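Sunday, December 16, 2007

Dear Katalin,

I know this was meant to reach you before the weekend, so sorry, and thank you for not chasing me! Second report on the Sokville footpath survey then, and I'll try to keep it shorter than the June one (Tihomir tells me nobody needs five pages on stiles).

## Where we've got to

We set ourselves 2000 metres of path to walk and write up on the Zilumberg side before Christmas, and we've done all of it except the bit behind the old Schwerdtfeger works, where the gate is padlocked and has been since the autumn. Selma has written to the owners twice. I rang them last week and got a very nice man who promised to ring back and hasn't, so I'll try again on Monday.

The rest went better than I dared hope. The parish map of 1066 fields (yes, I know, we all made the Hastings joke) matches what's on the ground much more closely than the county one does, and Miloslav found two lost paths on it that are still perfectly walkable if you don't mind brambles. One comes out by the Nukier bridge, right where people have been asking for a way down to the river for years. I was so pleased I walked it again the next morning on my own, in the rain.

## Walkers and talks

- Chiamaka ran both training days, the map reading one and the one on filling in the forms. The forms still confuse people. We've moved the "surface" box to the top and taken out the question about gradients, which everyone answered differently anyway.
- The evening talk at Sokville library was packed, and a gentleman at the back had walked to school along the Nukier path as a boy. We've arranged to record him in the new year.
- Food for the training days came out of the small extras line, as you agreed: carrot sticks, packaged snacks, that sort of thing, with tea from the hall's own urn.

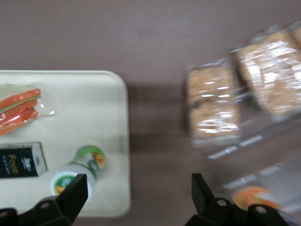 ## Money

We've spent 586 of the 1000 pounds you let us have for this half. Most of it went on printing and hall hire, plus the second measuring wheel, which I'd put off buying and should have bought in June. I'd like to carry the remainder over for waymarker posts if you're happy with that. The quote is higher than I'd allowed for, and Selma thinks we can get it down by ordering with the next parish along.

## Still to do

The padlocked stretch, obviously. Then the write-up of the two lost paths, which Miloslav wants to do properly with the old deeds, so don't expect it before spring. I also owe you the corrected map from last time. It's on my desk, and the only thing wrong with it now is the key.

Could you let me know about the carry-over before we break up?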